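How Do Big Planes Fill Up in the Sky?

Did you know that some airplanes can get more fuel without ever landing? It's called aerial refueling, and it's one of the trickiest jobs in any air force!

Why do it?

Military planes often have very long trips to make. A heavy plane needs a lot of fuel just to get off the ground, and after a few hours the tanks run low. So a special plane called a tanker goes up to meet it. A tanker is like a flying gas station!

Two ways to pass the fuel

The first way is the boom. A boom is a long, stiff tube under the tanker's tail. A crew member called the boom operator steers it into a small opening on the other plane - and both planes are still racing along!

The second way is the hose. The tanker lets out a long hose with a basket on the end. The basket looks a bit like a badminton birdie. This time the pilot behind does the steering, and pokes a thin pipe called a probe right into the middle.

Who gets to do it?

Pilots and boom operators train for a long time. They practice on the ground first, then in the air, and later on at night. Wow!

Try it at home

Tie a paper cup to 50 inches of string and ask a grown-up to hold the other end up high. Now walk slowly forward with a pencil and try to get the tip into the cup. Keep it away from your face!

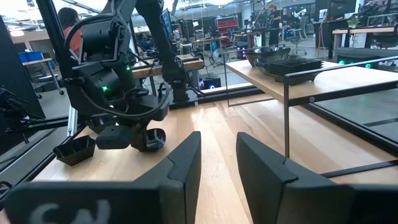 Words to know

Tanker: a plane that carries fuel for other planes.
Probe: the pipe that fits into the basket.
Boom: the stiff tube that a crew member steers.

Written by Sveva Gatti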